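**Glossy plank floor: can I dull it down without sanding?**

*posted by Filipa Teixeira, Thursday, January 23, 2025*

We bought a place in May with brown plank floors finished to the standard of a grand piano. Every crumb casts a shadow. By four in the afternoon the sun comes in low and I cook dinner squinting like a sea captain.

I got a quote from Junder to sand and refinish the whole downstairs in matte. $2405, and we would have to live elsewhere for 3 days with a dog who hates elsewhere. The previous owners left half a can of Rokitz floor polish under the sink, so I assume there are layers of it on there. Is there some way to take the shine down myself? I don't need it perfect. I need it to stop looking at me.

---

**moreira_st**

Get a rug.

---

**plankton382**

Find out what you're dealing with before you pay anybody. If it's built-up polish, a polish remover may bring it down a good deal by itself. Try it inside a closet, on a patch the size of a dinner plate, and leave it overnight.

If it's still shiny after that, the gloss is in the finish. You can have it screened (a light scuff with a buffer) and recoated in satin. That's a day's work, and it's a lot cheaper than sanding to bare wood. Warning: new finish won't stick over leftover wax, and you'll find this out in sheets.

Also, go satin, skip dead matte. I did matte in the hallway and it shows every sock. 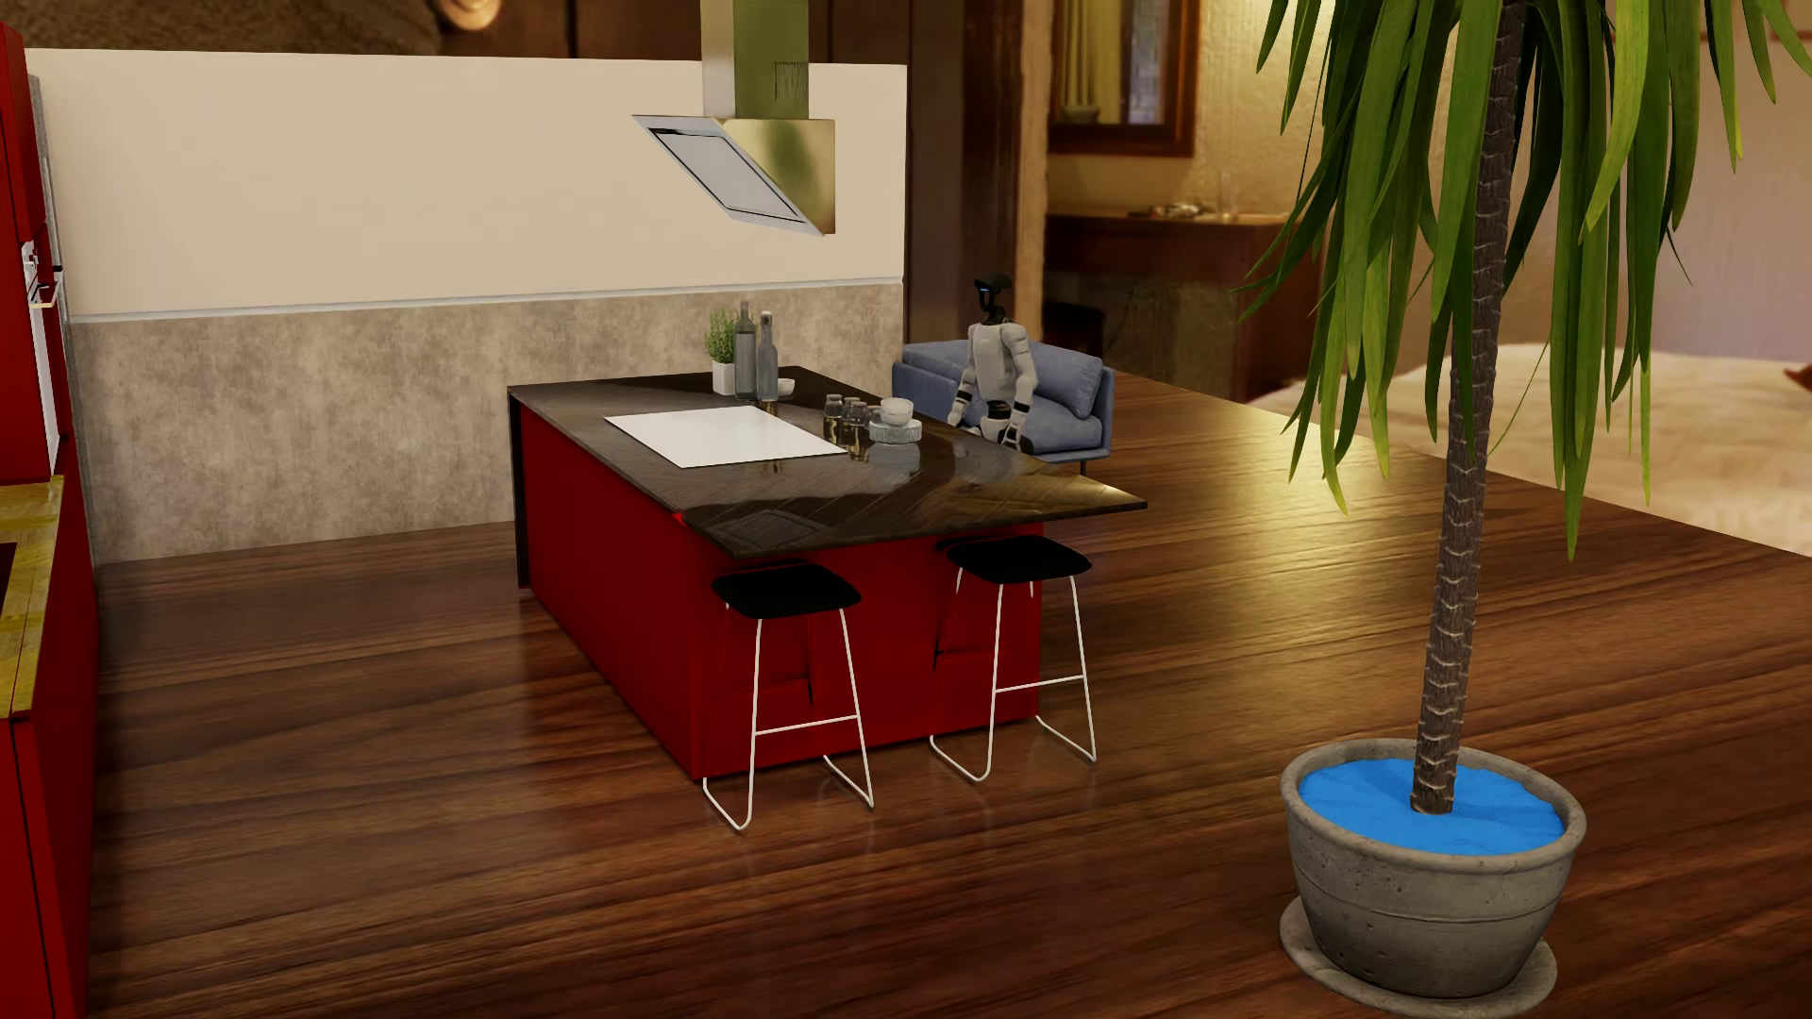
*Gloss boards and a red island, with the gold glare to the right of it.*

That sort of glare is mostly the angle of the light, so a sheer blind will do more for your dinner hour than any can of anything. Mine came from Jandard and has outlived two kettles.

---

**Filipa Teixeira**

Closet test done. The remover took off something the color of weak tea and the patch is noticeably duller. Going to do the kitchen next weekend. Also bought a rug, fine.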